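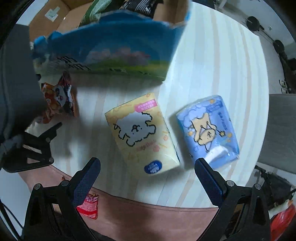 ## The white dog and the lounging star

Two packs of tissues side by side on the white table, a fluffy white dog on the pale yellow one and a yellow star lying about in the clouds on the blue one. I love them both, but the dog has my heart. Little dot eyes! And faint orange flowers and clouds doodled all round him, as if somebody got to the end of the design and just carried on enjoying themselves.

## Hello, and what this page is for

I collect soft packs of tissues. I used to say I "kept a few in", and then I cleared out the airing cupboard in November and had to admit it was a collection. I don't want a big proper website with menus and a shop. I want one long page where I can put up the ones I like and say a line or two, and if you like them too then lovely, pull up a chair.

My rules are pretty loose. It has to be a soft pack (no cardboard boxes, they get everywhere and I can't stack them), it has to have a picture on it, and I have to have bought it or been given it. No raiding other people's bathrooms. I've been very good about that last one since a telling-off at Christmas.

## On dogs

Dogs are the commonest thing on my shelves by miles, and most of them are a bit samey. Big eyes, tongue out, done. What I like about the yellow one is the black outline, which is all loose and fluffy, so he looks like something you'd draw on the back of an envelope while you were on hold. He'd do very nicely on a mug.

The pink label along the top is a good touch as well. Pink on pale yellow sounds like a sponge cake and I'm all for it.

## On stars, clouds and general drifting about

The blue one still has its clear wrapper on and it's staying on. I know some people like to take the outer plastic off so the pack sits flatter, and for plain packs I do it too, but a pale blue like that picks up grubby fingermarks the minute you look at it. The shine is a nuisance under the big light. I can live with it.

I've got a soft spot for anything lying down on a cloud. It's exactly how I feel about tissues, if I'm poorly enough to need one.

## The paper bag (not a tissue, getting a mention anyway)

Blue sky, white clouds, pink blossom, and a strip of green grass along it. I could never throw out a bag like that. I've started saving the nice ones and standing them up on the table with bits and pieces in, and they look far more cheerful than the grey tubs I bought for the job.

If you save bags too, my advice is to give up on keeping the top edge neat. Mine always go a bit ragged, and I think a scalloped edge looks better for it.

## Snacks, while I'm at it

Cartoon faces on snack bags are a whole other hobby and I'm not starting it. I'm not! But I do see the animal face on the little orange and white bag leaning there and I do think, well, you're quite sweet.

## Places I go looking

- **Clernalura**, the tiny gift shop in the arcade. Good for flowers and seasonal things, dear for everything else.
- **Dakgate Market**, the indoor half. The building has 1809 over the door and the draught is original. Best on a weekday before lunch.
- **Gatero**, out past the roundabout. You need the 111 bus and a bit of patience, but their bottom shelf is where the odd ones end up.

## Still wanted

Anything with a hedgehog. A really good pear. Also a pale green pack with sheep on it that I saw at Gatero, dithered over, and went back for 2 days later to find a gap on the shelf. I still think about those sheep.

I'm happy to swap, and my spares are mostly cats and cherries. Drop me a line through the contact form if you've got something tucked away in a cupboard.

*Page last fiddled with: Fri 3 September. I changed the order of the headings and then changed it back.*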